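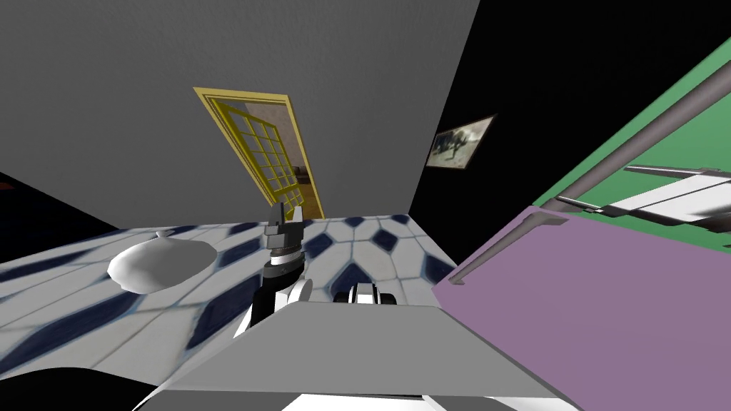 Head camera view in the simulator, room side, both grippers at the platform. White sack on the tiles at left.

Notebook, August, started 9:40

Third day with the Wadmont trial license. Ruoxi asked me to write down everything before we answer their sales person, so I write also the small things.

Installation was fine this time. Musa removed the old physics package first and after that the Zavitetti scene pack loaded without error. It contains 43 rooms. I opened only the one with the yellow door, as Shiyu already has notes on it from the first day.

Camera roll: the view comes in strongly tilted, the whole room leans. In the mount file the roll value is read in radians, but the manual page says degrees. I wrote to support and left it like this for the morning runs, so that our numbers can be compared with Shiyu's. Does the grasp planner care about it? I think no, it works in the base coordinates, but I did not prove it.

Task was "pick up sack from floor, place on platform". Default settings, left arm only, 177 attempts in batch mode. 38 were marked success by their checker. I replayed several of these by hand and at least 3 I would not call success - the sack touches the platform and slides off after the timer has stopped. The checker needs a longer hold time. Qiuyue says it can be changed in the task file, line is called settle_time.

Soft objects are the weak point in my opinion. The sack behaves like a stiff ball when the fingers close on the neck, then suddenly it becomes very soft. With rigid objects from the Urkwood set we did not see such a jump.

Good points: reset is quick, logs are easy to read, and the door glass renders well enough for our depth tests.

Price question is still open. Jianhua wants to know if the license is per seat or per machine, the offer letter says both in different paragraphs.

To do
- roll value, fix and repeat 20 attempts
- settle_time to 2 s, run the checker again on old logs
- ask Shi group what they use for cloth
- send the replay files to Musa before lunch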